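Last updated: October

Looking after a bench arm: mount, gripper and cables

These notes cover a single Franka Emika arm on a fixed mount, used for short pick and place work at table height. The same routine is kept in the simulated cell, so that a setting tried there can be carried over without renaming anything. Power down and engage the brakes before touching the fingers or the mount.

Mount. Check the base bolts every 12 weeks with a torque wrench and write the values on the sheet. Mark each bolt head with a paint line. A line that has moved means the bolt comes out, gets cleaned and goes back in - do not just nip it up.

Gripper. Wipe the fingers with a lint-free cloth and a little isopropyl alcohol. Close them on a strip of paper and pull. If the paper slides out at one end, the fingers are not parallel and the pads need to be reseated. Then jog the gripper down over a test cylinder and look at the gap on both sides before closing. 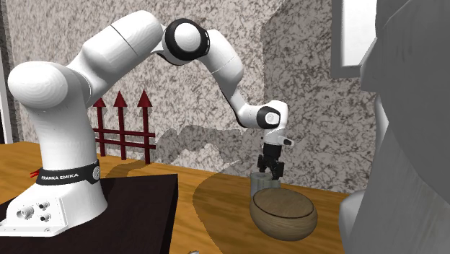

Fingers partly open over the gray cylinder, bowl in front.

Cables. Leave a loose loop at the base connectors. A cable that pulls tight at full reach will work its plug out over time. Misaki Hayashi labels both ends of every cable in the Prellis cell, and swapping one there takes a few minutes.

Reach. After any change to the mount, run the arm slowly to the far poses with the gripper empty. Keep the speed low until every pose has been checked once. Program 1603 is our slow check and takes roughly 90 seconds. Stop it if a joint comes near its limit, and note the pose number.

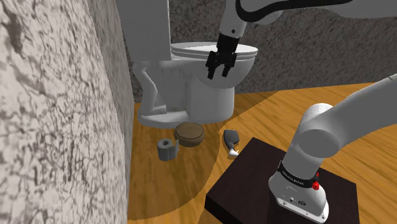
Should the gripper be recalibrated after new finger pads are fitted?
Run the homing routine and reset the finger width before the next job. Pad thickness varies between batches, and the old value will give a false reading on small parts.

Log. Record the date, the program and any bolt that moved. Nkechi Obi keeps the blank sheets under form 3731.

Related tips
Cleaning connector ports on the Donura bench
Storing spare finger pads
Paint marking bolts, by Ibrahim
Cable labels that stay on
Prurkovo torque wrench: yearly check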